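洛斯代尔旧墙纸展延期至八月底,周末加开早场

本报洛斯代尔讯 原定这个月中旬就要撤展的“墙上的花”旧墙纸展,决定再多留一阵子,一直开到八月底。消息是昨天傍晚贴在杜蒙特街展馆门口的,一张手写的纸,字迹有些匆忙,右下角还画了一朵小小的矢车菊。路过的街坊站在那里读了又读,有人当场就掏出手机给家里的老人打电话,说不用赶了,等天凉快些再去看也来得及。

这个展览说起来并不大,就在杜蒙特街那栋旧染坊的二楼,两间屋子,一条走廊,慢慢走也用不了一个钟头。可是自打开门以来,来的人一直没有断过。展馆方面说,开展头一个星期就接待了900位观众,对洛斯代尔这样的小城来讲,实在是个让人高兴的数目。楼梯窄,下雨天大家的伞没处放,就一把一把挂在扶手上,远远看去倒也热闹。

展出的墙纸一共28种,大多是从城里和附近镇子的老房子里一点一点揭下来的。揭墙纸是个磨人的活计,要先用温水把纸面润透,再拿薄薄的竹片顺着边往里探,急不得,也重不得。有些老屋的墙上前前后后糊过好几层,最外面是素净的条纹,往里是格子,再往里才是上一辈人喜欢的大朵牡丹和缠枝玫瑰。展馆特意保留了这样一块没有分开的“千层墙”,从侧面看过去,一家人几十年的口味都叠在一起,很多人在它跟前一站就是好半天。

最受欢迎的是小碎花那一组。这类花样早年间多半用在卧室和缝纫间里,花朵细密,颜色也淡,灰蓝、浅紫、豆绿,远看几乎是一片柔和的底色,走近了才认得出一簇一簇的花。上了年纪的观众常常在这里停下来,说自己小时候发烧躺在床上没事做,就盯着墙上的花看,看着看着能看出人脸、小狗,还有外婆家的茶壶来。展馆在这一组旁边放了一本留言簿,如今已经快写满了,翻开来,差不多每一页都有人画下自己记忆里的那朵花,画得像不像倒是其次。

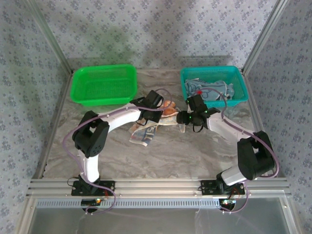

图片来源:奥科斯图片社(Okoth)

这几年,小碎花墙纸又慢慢回到了大家的日子里。城里两家装饰材料铺子都说,浅紫灰、雾蓝一类的底色今年春天卖得格外好,买的人多半是刚搬进新居的年轻夫妻,也有把旧书架、抽屉里子、小孩的玩具柜重新糊一遍的。料子比从前结实得多,有的背面自带胶,撕开就能贴,贴歪了还能揭下来再来一次,对手笨的人来说真是福音。不过老师傅们还是爱用浆糊,说浆糊贴出来的墙面摸上去是活的,接缝也服帖,冬天烧起炉子来不容易翘边。两种说法各有各的道理,在铺子柜台前争上几句,也是买墙纸的一点乐趣。

展览延期之后,内容上也会添一些新东西。从滕登镇一所停办多年的小学里抢救下来的一卷走廊墙纸,眼下正在做最后的清理,预计下星期就能挂出来。据说那卷纸的下半截满是孩子们用铅笔写的小字,有算术题,有谁和谁不好了又好了,还有一道一道量身高的横线。修复的时候大家商量了很久,最后一致同意把这些铅笔字全都留着,一个也不擦。滕登镇的老校友听说以后,已经约好了要包一辆车过来,看看能不能找到自己当年的那一道线。

另外一件值得说的事,是周末的早场。前些日子天热,下午两间屋子里人一多就闷,带着孩子和推着轮椅来的观众尤其辛苦。从这个周末起,展馆会在早上八点半先开一场,人数控制得少一些,窗户全部打开,走廊里添几把带靠背的椅子。早场不另外收费,只是要提前到一楼窗口或者打电话登记,好让馆里心里有个数。楼梯口旁边的货梯也已经检修过了,需要的观众请按铃,会有人下来接。

喜欢动手的朋友还可以留意走廊尽头的小桌子。那里备了木刻的花版、颜料和裁好的纸条,每位观众都能自己印上一小截带回家,花版有雏菊、铃兰和勿忘我几种,都是照着展品上的纹样刻的。颜料干得慢,最好先在窗台上晾一会儿再卷起来,不然回到家一打开,花就糊成一团了。开展到现在,这张小桌子已经用掉了2000张纸条,新裁的一批刚刚送到,这回的纸稍微厚一些,印出来颜色也更沉稳。

展馆还托本报捎一句话:家里要是正准备拆旧墙,墙上恰好有老墙纸,请先别忙着铲,剪下巴掌大的一块,用信封装好,写明是哪条街、哪间屋子的,送到杜蒙特街来就行。破的、发黄的、沾了油烟的都收。厨房里的墙纸向来留存得最少,馆里眼下最盼着的也正是这一类,哪怕只有灶台背后那么窄窄的一条,也是好的。

展览平日上午十点开门,傍晚六点关门,午间不休息。从火车站步行过来要穿过一座小桥,桥那头正在修路,请大家走靠河的一侧,脚下留神。

本网站使用Cookie,以便记住您的阅读偏好并改进服务。继续浏览即表示您同意我们使用Cookie。
接受全部 管理设置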